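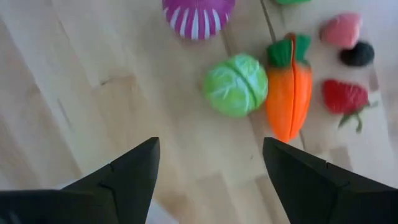 The purple one, the cabbage and the carrot, out on the boards.

Rocío Chávez had the toy vegetables out before I had my coat off. She runs the toy library in Ayala, up a flight of stairs that gets steeper every year (her words, and mine too by the time I reached the top), and she had promised to talk to me about play food, a subject on which she can go on very happily for a whole Monday morning.

"People come in asking for the big things," she told me. "They want the ride-on tractor, they want the dollhouse. And then the child sits down on the floor and spends an hour with a cabbage."

The library has 600 toys to lend, and she seems to know most of them by their scratches. When she started, the play food lived in one deep bin, all of it jumbled together, and she says families hardly ever borrowed from it. Now it goes out in small cloth bags, enough for a pretend supper and no more.

"If you give a child the whole grocery store, they pour it on the floor and walk away," she said. "I did the same thing with my own kids. I bought and bought! My poor mother-in-law kept stepping on the grapes."

I asked which piece she would keep if she could only keep one, and she picked the cabbage -- the green is so bright, she said, and she loves the pale veins running all over it. "Somebody cared about that. They could have made a plain green ball." The carrot is her second choice. Small children know it right away, leafy top and all, and it's often the first one they name out loud. The purple one with the white stripes gets called all sorts of things, and Rocío lets every answer stand.

Her neighbor Iddrisu Baidoo, who brings his 2 granddaughters, joined us partway through and pulled up one of the low chairs. He has eaten a great many invisible soups in that room. "They charge me, too," he said. "Last time it was three dollars for the carrot, and I had to wait."

Rocío would like a little stove next, and some proper bowls. She has been putting money aside since April, and there's a jar by the door if you're coming up the stairs anyway.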